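Category: News Releases / Student Programs
5 Aug 2025
By Edith Cáceres, Office of Communications

Krajewska Technical College Opens Registration for Second Year of Student Manipulation Challenge

Krajewska Technical College today announced that registration is open for the second Plorkico Challenge, a student competition in which teams teach a pair of robot arms to carry out ordinary classroom and office tasks. The competition is organized by the college's Robotics Club with the support of Prokska, a regional supplier of laboratory equipment, and is open to students enrolled in any certificate or degree program at the college. No previous experience with robots is required.

The Challenge will accept up to 50 students this year. Entrants work in teams of no more than 5 and share access to the club's two-arm workcell in the Rinulier Building through the fall term. Each team is assigned fixed practice blocks, and the workcell remains open to club members outside those blocks under the supervision of a trained student lead.

The theme for the coming year is the whiteboard. Teams will be asked to program the arms to pick up a small framed whiteboard and its eraser from a tabletop, to place the board on a stand, and to wipe a marked area of the writing surface. The items are inexpensive and easily replaced, and the rules allow the judges to change their starting positions between attempts. A program that depends on an object being in one exact spot is therefore unlikely to score well.

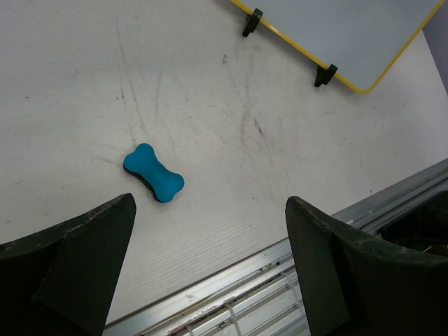

A bone-shaped eraser between the gripper fingers, with the yellow-framed whiteboard at upper right, in the Plorkico Challenge workcell.

"Students come to us having seen robots do very impressive things in videos, and the first afternoon is often a surprise to them," said Ánh Bùi, faculty adviser to the Robotics Club and chair of the Challenge. "Picking up an eraser sounds like a small matter. Then they have to decide where the fingers should go, how far they should close, and what the arm ought to do when it misses. We chose the whiteboard tasks for this reason. Everyone understands them at once, and they leave a great deal of room for good engineering."

The Challenge is divided into a practice period and a final round. During the practice period, teams guide the arms through each task by remote control and record the motion together with views from the wrist cameras. The recordings are then used to train a control program, which must run in the final round with no operator input. Teams that prefer to write their motion programs directly may do so, and both approaches are judged on the same scale.

Last year's teams recorded around 1,000 attempts in total. With the agreement of the students who made them, these recordings have been placed in a shared folder for the use of this year's entrants. First-time teams may draw on the folder without penalty, provided that the use is stated in the team's written report.

Scoring will be based on a total of 70 points for performance in the final round, with the remainder awarded for the written report and a short oral presentation. Performance points are given for each completed stage of a task, so that a team whose program lifts the board but does not seat it on the stand will still receive partial credit. Points are deducted for dropped items and for any contact between the two arms. A full copy of the rules will be given to each team at the orientation meeting.

The use of two arms is central to this year's tasks. A whiteboard held at only one edge tends to swing or tip as it is raised, and the organizers expect most teams to spend a large part of their practice time on bringing both grippers to the frame and moving them together. 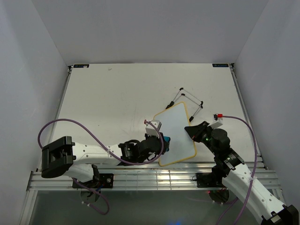
Coordination between the arms was the subject of most of the written comments that the club received after the first Challenge. Several teams reported that their programs worked well with either arm alone and failed when the two were combined. In response, the club has added a training session on two-arm motion to the orientation program and has set aside practice blocks in the opening weeks for that topic alone.

Prokska will again provide spare gripper parts and replacement cables for the workcell, and will supply a judge for the final round. The company has no role in the selection of teams. Travel awards for the winning team, which may be used to attend a student conference of the team's choosing, are funded by the college's Office of Student Programs.

Students may register as a complete team or as individuals. Those who register individually will be placed in a team by the club before orientation, with attention to class schedules and to the mix of programs represented. The organizers particularly welcome entrants from outside the engineering division. Two of last year's finalist teams included students from the graphic design and early childhood education programs.

Registration forms are available at the Robotics Club desk in the Rinulier Building and at the Office of Student Programs. Forms must be returned by the last day of August. Students who need an accommodation in order to take part in practice sessions or in the final round are asked to note this on the form so that arrangements can be made before the practice schedule is issued.

About the Robotics Club

The Robotics Club at Krajewska Technical College is a student-run organization open to all enrolled students. The club maintains the two-arm workcell, holds open practice sessions during the academic year, and organizes the Plorkico Challenge. Membership is free of charge.

Media inquiries may be directed to Edith Cáceres, Office of Communications, Krajewska Technical College. Requests to visit the workcell during a practice session should be made in advance.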